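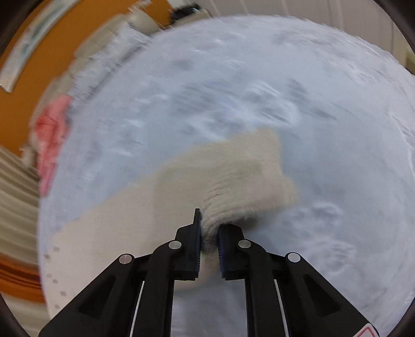 Effect of Paddler Pairing on Tracking Error in Tandem Canoes

Student project report, Outdoor Recreation Methods
Group members: Nomvula Visser, Edgars Petrauskas, Dalia Dzene
Supervisor: Jitendra Kandpal

1. Background

Recreational canoe outings usually pair paddlers by friendship or by chance. Guides at the Kuton boathouse asked whether pairing by body mass or by experience would reduce the time groups spend zigzagging on the first part of a trip. A canoe that does not track well covers extra distance, which tires beginners and spreads a group out along the water. The published material we found deals mostly with racing crews, and little of it applies to people who have paddled once or twice.

The project measured tracking error for tandem canoes on flat water under three pairing rules. Tracking error is defined here as the distance paddled minus the straight-line distance between start and finish, divided by the straight-line distance and given as a percentage.

2. Site and equipment

All runs took place on the east arm of Lake Utari, between the boathouse dock and a buoy anchored off the reed bed. The course is 700 meters long and has no measurable current. The shore is wooded on both sides and blocks most crosswind from the north. Wind from the southwest reaches the last third of the course directly.

The canoes were the boathouse rental model, a plastic hull with a shallow keel line and fixed seats. Paddles were straight-shaft and issued in two lengths. Paddlers chose their own length after a short fitting on the dock and kept it for all runs.

Position was recorded once per second by a GPS logger in a dry bag, clipped to the center thwart. Loggers were switched on at the dock and left running between runs. Start and finish times were also written down by hand from the dock and from a chase kayak at the buoy, as a check on the logger clock.

3. Participants

There were 28 participants, all students at the college, giving 14 canoes per round. Each person filled out a form stating body mass, number of previous canoe trips, and dominant hand. Anyone with three or more previous trips was classed as experienced. By this rule 11 people were experienced and 17 were not.

All participants wore life jackets and passed the boathouse swim check before the first session. Birutė Grigaitė of the boathouse staff gave the same dock lesson to everyone, covering the forward stroke, the sweep, and the draw. The J-stroke was left out of the lesson. Some experienced paddlers already used it, and we did not ask them to stop.

4. Method

Three pairing rules were used.

Rule A, random. Names were drawn from a bucket on the dock.

Rule B, mass. Participants were ranked by body mass and paired with the nearest neighbor in the list. The heavier person sat in the stern.

Rule C, experience. Each experienced paddler was paired with an inexperienced one and sat in the stern. The six inexperienced paddlers left over formed three pairs among themselves. These three pairs paddled but were excluded from the Rule C results.

One round was run for each rule, in the order A, B, C, with one round per session. Each canoe paddled the course out to the buoy, rested five minutes, and paddled back. The outbound leg and the return leg were treated as separate runs. Canoes left at two-minute intervals to limit the effect of wakes. Crews were told to paddle at a pace they could hold for an hour and not to race.

The order of the rules was fixed by the schedule of the boathouse and could not be randomized. This is discussed in section 6.

5. Results

Rule A gave a mean tracking error of 14.2 percent over 28 runs. Rule B gave 11.9 percent over 28 runs. Rule C gave 6.8 percent over 22 runs.

The spread within Rule A was large. The best run had an error of 3.1 percent and the worst 41 percent. In the worst run the canoe turned a full circle near the midpoint, and the crew changed sides several times before recovering.

Return legs were straighter than outbound legs under all three rules. The difference was largest under Rule A (4.4 percentage points) and smallest under Rule C (1.2 percentage points). Wind during the Rule B session rose after the first six canoes had left, and the outbound tracks from that session bend toward the reed bed over the last third.

Mean time for one leg was 11 minutes 20 seconds under Rule A, 10 minutes 52 seconds under Rule B, and 9 minutes 47 seconds under Rule C.

One logger lost its fix for part of a Rule A return leg. The gap was filled with a straight line between the last and next known positions, so the error for that run is understated. Removing the run raises the Rule A mean to 14.5 percent.

6. Discussion

An experienced stern paddler was associated with a tracking error less than half that of random pairing. Pairing by mass was associated with a smaller drop, and given the wind we do not consider that result reliable.

The main weakness is the fixed order. By the third session every participant had already paddled the course four times, and part of the gain under Rule C must come from practice. The return-leg results show that crews improved within a single outing. A better design would split participants into three groups and rotate the rules. Kandpal suggested this at the planning stage, but the boathouse had no extra sessions open before the end of the season.

The cutoff of three trips is arbitrary. Two people classed as experienced had always sat in the bow and steered poorly from the stern. A short steering test would be a better measure than trip count.

7. Recommendations

For beginner groups, place one experienced paddler in the stern of each canoe where numbers allow. Where they do not, add a short turn-and-return exercise near the dock before departure.

Related reports
Paddle length and shoulder fatigue on day trips
Portage times on the Erkus trail, wheeled cart and shoulder carry
Group spacing on the Ķēniņš loop
Dry bag leakage after repeated capsize drills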